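Tuesday, after lunch. Bench 2, tableware.

Second go at the place setting for Rengifo, who would like a sheet listing what we have, what it weighs and what state it's in. I said it would take the morning. It is no longer the morning.

Started with the spoons, the ones with the wooden handles. Weighed the big one at 170 g on the Codau scale, then again after I noticed the scale had a tea towel tucked under one foot. Still 170. Either the scale is very forgiving or I am very lucky, and I have worked with the scale for a while.

Looked hard at the join between neck and handle, that being where the last batch went wrong. Steel into wood, dark line where they meet, two rivets down the flat of the handle.

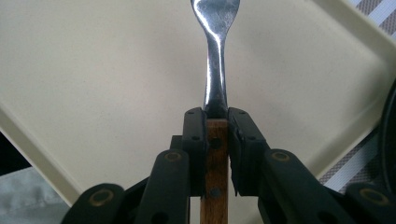
Jhair Apaza wants the handles oiled before they go anywhere. I want them left alone until someone finds out what the factory put on them. We compromised by doing nothing, for which we both took credit. If oiling wins: thin coat, rag off, overnight on the rack. Do NOT stand them in the jar with oily ends down, see February.

Polishing: gave the steel two passes with the soft cloth. It picks up every lamp in the room and I can't judge scratches under the overheads at all. Next time do it by the window with the blind half down. Wrote this same sentence in the last notebook, for what it's worth.

Then plates. The order sheet from Trosdale says 430 g each and I have no quarrel with that. My quarrel is with the surface. It's a handsome plate right up until you set metal cutlery on it, and then it makes a noise like a gate. Jhair dragged a fork across to demonstrate and was asked to stop by people two benches away.

Ridges also hold crumbs. Dry brush gets most of it, damp cloth just moves it around and leaves lint. Stiff brush to be bought, petty cash permitting.

Tried the plate on the striped mat with the beige tray beside it. The mat wants to be square to the table or the stripes make the whole thing look drunk. Tray too close to the plate, should shift it left a bit. 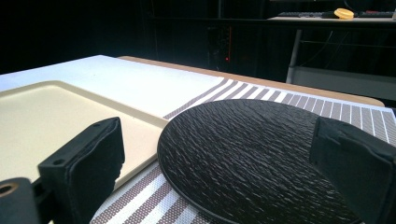 Black slate-look plate on the striped mat, beige tray alongside.

Still to do:
- Rirno sheet, line 762, says "plate, stone." Change to "stone effect" before anyone quotes it back to us
- felt dots for the plate undersides
- ask Rengifo if they want the mats ironed. Hoping for no
- return the tea towel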